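Standards & Practice | Automation
14 shares | 2 comments

Detus revised its handling rules for kitchen robots in October. The program lead spoke with us about the change.

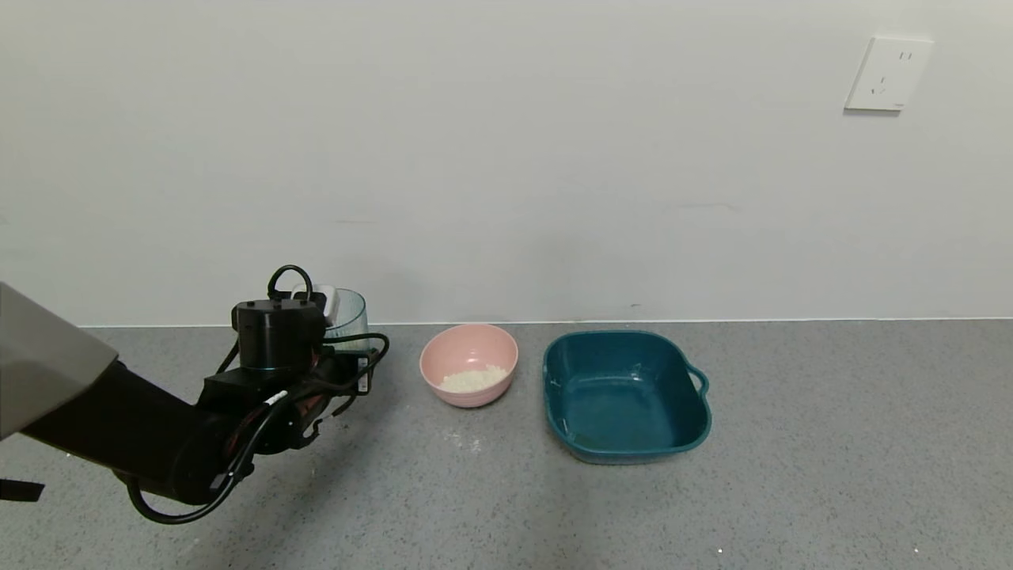
The first rule concerns food near the arm. "Rice is our usual test," the lead said. "If grains are on the counter beside the bowl, they are logged before the next lift." The log now holds 372 entries.
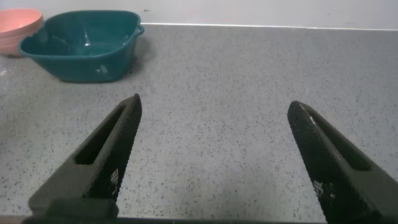 Clearance is the second rule. Operators must confirm an open approach, with both fingers apart and bare counter between them, before any command is sent.

"We ask for a written check," the lead said.
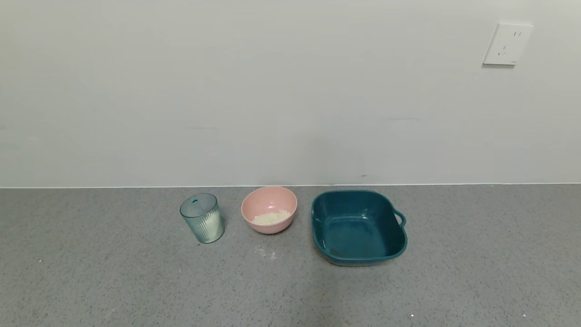 Cup, bowl and basin in a row on the counter.

Partner site Halim follows the same text and will report after 50 sessions.

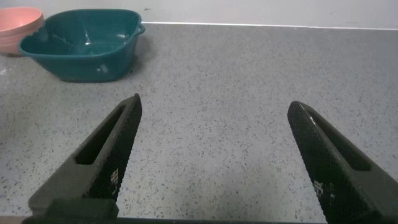 Gripper fingers open over the counter, basin at upper left.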